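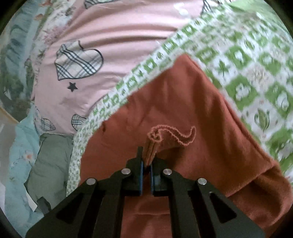 Most homes throw out cloth too early. I have done it myself, and so has everyone in my street in Toltthorpe, to judge by the bags left outside the Keogh shop on a Sunday. A shirt loses a button and into the bag it goes. A small dark mark on a piece of rust-orange knit, with the hem still finely stitched and the fabric still soft, would be enough for a lot of people to give up on it. I think that is a waste. A piece that size can be a throw or a cover, and if the mark turns out to be a hole, a darning needle will close it in ten minutes.

Shops do not help. A new throw in Toltdale costs less than 9 pounds, and a reel of decent thread is nearly half that. When I was at school we had eight lessons on mending, and I still use what I learned in them. My niece had none.

I would like the council to pay for a mending table at the library, one evening a week from September. The room holds 32 and is hardly used after six. It would cost around 200 pounds to set up, mostly for needles, thread and a couple of lamps.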